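Cetoner Program in Early Learning Materials
Handout 5: Form Boards and Solid Shapes
Revised June 15, 2021

This handout accompanies the session on form boards. Students should read it before the practical and bring it to the materials room. The unit treats the board, its pieces and the surface they are used on as one set.

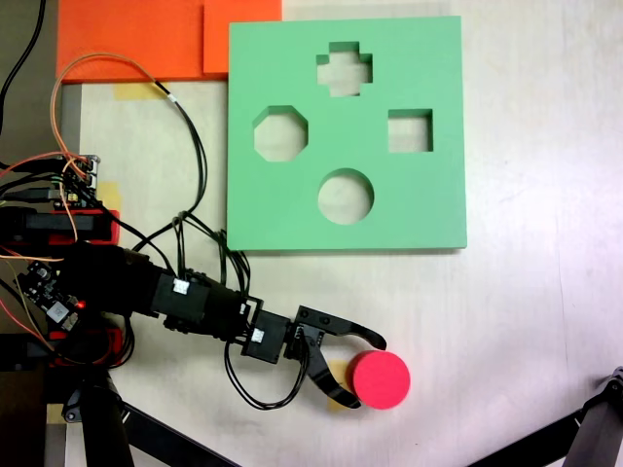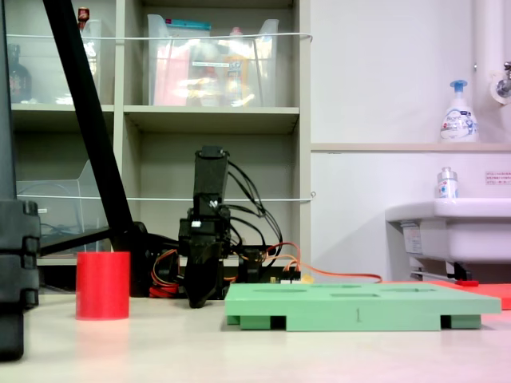
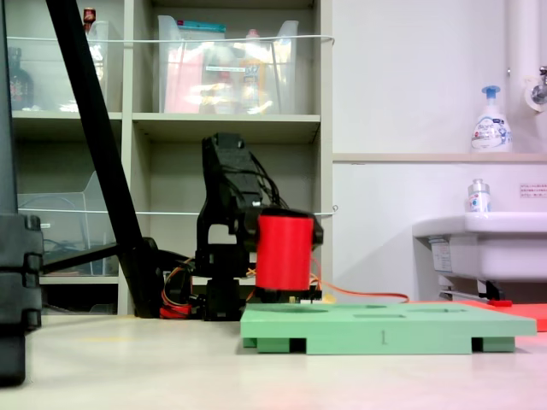 Second and third pictures: green board with the numeral 1 on its front edge.

1. Terms
A form board is a panel with openings or recesses, each intended for a matching piece. A round opening accepts a cylinder in any rotation; a rectangular one requires the piece to be turned to match. Students should use the words "opening," "recess" and "piece" in written work.

2. Fit
The difference in width between piece and opening is called the clearance. For the Wandari set, the course standard is 2 mm. A tighter fit asks for more careful alignment - a looser one allows the piece to tilt and settle at an angle.

3. Surface and storage
Work on a level, plain surface with good contrast to the pieces. Shelves should be open and within reach. Clear bins are preferred, and each is to be labeled by set number. Return all pieces before the next group begins.

4. Assignment
Read Farkas, Chapter 2, and the Drukwood care sheet. Prepare a written plan for one board, stating the order in which the pieces will be introduced and the clearance of each. Plans may not exceed 1,000 words and are due at the first meeting in September.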